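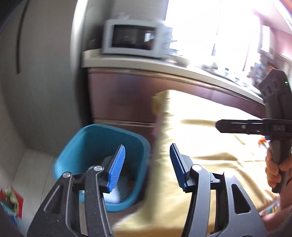
Both grippers at the teal bin, the near one's jaws open.

Mar 15, 2026. Third session with the Enetier hand-held pair, on loan from Druvton until the 22nd. Kitchen again, table clearing. Radomír wants a yes or no on buying before September and I can give him neither yet. Trigger travel is fine. The grip suits my hand less - wrist sore after 89 picks. Foil and soft netting are the awkward items, so tomorrow I start with those.

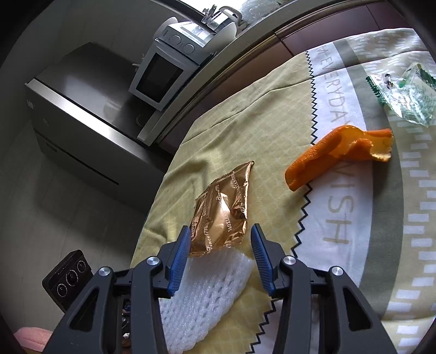
Blue pads over the foil packet and the foam mesh sleeve.

Ribbed pads stay on for now. Theresia has asked Hájek for a price on 8 spares. Must read the service terms again, clause 3 especially - return postage is not mentioned.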